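Chapter 6
Tangible Personal Property

Farzana Memon

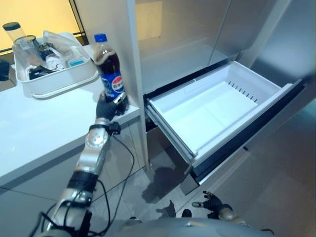 Tangible personal property is the class of assets that a decedent owned and that can be touched and moved. The class excludes land and buildings, which are real property, and it excludes bank deposits, shares, debts, and claims, which are intangible even when a paper certificate records them. Value plays no part in the definition. A plastic bottle of Pepsi with its blue screw cap in place, filled almost to the shoulder, is tangible personal property in the same sense as a grand piano, and a will that leaves "all my tangible personal property" to a named person carries both. The difference between them appears at later stages of the administration, where the executor must decide what to list, what to appraise, and what can be used or discarded without a formal accounting. Those later stages occupy most of this chapter.

Chapter 5 dealt with the collection of intangible assets, where the main difficulty is proof of title. With tangibles, title is usually presumed from possession and the main difficulty is description. Household goods seldom carry documents. They are bought, moved, lent, replaced, and given away during life with no record, and the will that disposes of them may have been signed decades before the death. The executor therefore works from two imperfect sources: the words of the will and the state of the house.

Terms Used in This Chapter

Specific gift. A gift of an identified item or an identified group of items, such as "my oak writing desk" or "the clocks in my study." The beneficiary takes the thing itself.

General gift. A gift payable out of the estate at large, such as a sum of money. It is not tied to any one item.

Residue. Whatever remains after debts, expenses, and all specific and general gifts have been satisfied.

Ademption. The failure of a specific gift when the item is no longer part of the estate at death.

Abatement. The reduction of gifts when the estate cannot pay everything in full.

Separate writing. A signed list, kept outside the will and referred to in it, that directs who is to receive particular items. Not all jurisdictions give such a list legal effect. See Section 6.4.

6.1 Where the Class Begins and Ends

Most items fall plainly inside or outside the class. Furniture, clothing, tools, vehicles, books, jewelry, and food are inside. The hard cases come from three directions.

The first is the fixture. An article that began as personal property may become part of the land once it has been attached to it. Courts look at how firmly the article is attached, whether it has been adapted to the building, and what the person who attached it appears to have intended. A freestanding bookcase passes with the tangibles. A bookcase built into an alcove and painted with the wall usually passes with the house. Where the house and its contents go to different people, the line between the two has a direct effect on who gets what, and the executor should not draw it alone if the item has any real value.

The second is money. Cash found in a drawer can be touched and moved, yet most courts treat ordinary currency as outside a gift of household goods or personal effects. Coins held as a collection are usually treated as inside it. The distinction rests on use: currency is a medium of exchange, and a collection is kept for its own sake. Problems come up where the decedent kept old coins and spending money in the same box.

The third is business property. Stock in trade and equipment used in a business are tangible, but a gift of "personal effects" has often been read to leave them out. The broader phrase "tangible personal property" is more likely to include them. Drafters who intend to exclude business assets should say so, and should say who takes them instead.

6.2 The Language of the Gift

Consider the following will, which is used throughout the chapter.

On August 27, 2008, Pluketti, a retired cabinetmaker living in Wevthorpe, signed a will containing this clause: "I give the furniture and household articles in my home to my niece. I give my tools to Baloch. I give the rest of my estate to my brother." Pluketti died six years later, in October. By then he had moved to a smaller house in the same town, sold part of the furniture, and placed the rest in storage. His tools were in a rented workshop. In the kitchen of the smaller house there were dishes, small appliances, and a quantity of food and drink.

Four questions follow from the clause.

(a) Does "my home" mean the home Pluketti had when he signed or the one he had when he died? A will is generally read as speaking from the date of death as far as property is concerned, unless a contrary intention appears. On that rule the words refer to the smaller house. The niece has no claim to trace the price of the furniture that was sold.

(b) Does the furniture in storage pass to the niece? Read strictly, it was not in the home. A court may look at why it was moved. Goods placed in storage for a time, with the purpose of bringing them back, are more likely to be treated as still belonging to the household. Goods sent away for good are less likely to be. The correspondence with the storage company, if there is any, becomes evidence.

(c) Are the food and drink "household articles"? The better view is that they are. Consumable stores kept for use in the house fall within the ordinary sense of the phrase, and there is little to be said for sending the contents of a pantry to the residuary beneficiary. The question has practical weight in the case of a wine cellar, where the quantity and age of the bottles may suggest an investment.

(d) What are "tools"? Pluketti owned hand planes and chisels, a table saw, and a set of antique molding planes that he displayed on a wall and never used. The niece may argue that the displayed planes were household articles by the date of death. Baloch may argue that a tool remains a tool. Location supports the niece, and the ordinary meaning of the word supports Baloch. Neither point is conclusive.

None of these questions required litigation to foresee. Each could have been answered by a few added words at the drafting stage.

6.3 The Executor's Inventory

An inventory serves three purposes. It fixes what came into the executor's hands, it supports the figures reported to the court and to any taxing authority, and it protects the executor against a later claim that something went missing.

The inventory should be made early and before anything is removed. Access to the house should be controlled from the date of death, and keys held by neighbors or relatives should be collected. Items that family members say were given to them during life should be listed anyway, with a note of the claim. Whether a completed gift was made is a separate question and is dealt with in Chapter 8.

The level of detail depends on value. Articles likely to bring a substantial price are listed singly, with a description good enough to tell one from another: maker, material, dimensions, visible damage, any serial number. Ordinary contents may be grouped by room and kind. "Kitchen - dishes, pans, small appliances, pantry goods" is an acceptable line in most estates. Opened food may be thrown away and sealed food handed to whoever is entitled to it, or to another person with that person's consent.

Appraisal is a matter of judgment where no statute fixes a threshold. The Ulanberg Probate Manual, which is cited in several exercises in this book, sets a working rule for small estates. An item or set expected to bring less than $80 at sale may be valued by the executor on inspection. Anything above that figure is to be valued by a person with experience in goods of the kind. The rule has no force outside its own forms, but the approach behind it is sound: the cost of valuing an article should bear some relation to what the article will fetch.

The value to be reported is the price between a willing buyer and a willing seller on the relevant date. For used household goods this is commonly far below replacement cost. Insurance schedules overstate it, and so in most cases do the recollections of the family.

6.4 Separate Writings

A testator who wants to leave many small items to many people has a choice between a long will and a short will supported by a list. The list is cheaper to change. Its legal effect depends on local law, and there are three usual positions.

Under the first, a list is binding only if it existed when the will was signed and the will refers to it clearly. Later changes have no effect unless the will is republished. Under the second, statute allows the testator to make or amend the list at any time, provided that it is signed and describes the items and the recipients with reasonable certainty. Under the third, the list is merely a statement of wishes. The items pass to a named person, often the executor, who is asked but not obliged to follow it.

The third arrangement works where the named person is trusted and fails where that person is not. It also has a tax consequence in some places: a transfer made by the named person may be treated as a gift by that person.

Statutes of the second kind normally exclude money and business property from what a list may cover. The drafter should check the exclusion before advising that a coin collection be left in this way.

6.5 Selection Among Several Beneficiaries

Where tangibles are left to a group "in shares as nearly equal as practicable," the will should supply a method. The commonest is selection in rotation. The order for the first round is drawn by lot and reversed in each later round, and the value of the items chosen is totaled at the end so that differences can be made up in cash. A time limit is needed. A clause allowing 30 days for agreement, followed by rotation, followed by sale of whatever has not been chosen within a further 20 days, is adequate for most families.

A minor who is one of the group raises a further point, as the executor will need a receipt from someone with authority to give it.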